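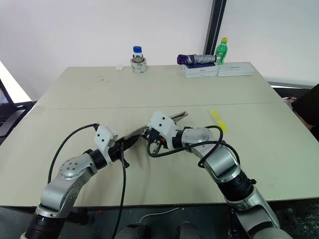
Two light beige table sections pushed together, seam and all.

Coltow Sectional Table, Single Section
Item no. 3465
Sold by Anum Furniture Supply

Price: $400 per section
Availability: In stock, ships flat in one box

The Coltow is a table you buy in pieces, on the theory that you don't yet know how many people are coming. One section makes a desk. Two make a dining table, or a place to lay out a tax return and be sad at it from several angles. Past four you are running a cafeteria and should call us about the trade price.

Sections sit side by side and are held by a pair of steel clips that slide in from underneath. The clips are included. They are also small and gray and will try to live under your refrigerator, so replacements are sold separately (item no. 656, bag of two).

Will there be a seam? Yes. It's two tables. With the feet leveled it is a thin line that a pen will cross without complaint, though a crumb may settle there for the season. Customers who want no seam at all have been very happy with the Vurnico, a one-piece table that does not fit in most elevators.

What's in the box
One top
Four legs with screw-in leveling feet
Two linking clips
Hex key, the same one you already have nine of

Assembly
Put the top face down on a blanket, thread in the legs by hand, then tighten with the key. Flip it with a second person. Set the feet last, in the room where the table will stay, because your floor is not as flat as you believe.

Care
Damp cloth, mild soap, dry off. Use a trivet. No bleach, no scouring pads, no "natural" cleaner your cousin makes in a bucket.

Good to know
Older Negri tables use a different clip and will not link to the Coltow. We have tried it, with a mallet.
Please order all your sections together if you want the closest color match.
Returns accepted within 25 days, unassembled, in the original box. We know you threw out the box.

Customer review
"Bought one in May, went back for the second. My mother-in-law noticed the seam before she noticed me. Solid table." Noemi Bortolotti

Price last updated October 1, 2019. Shipping is calculated at checkout.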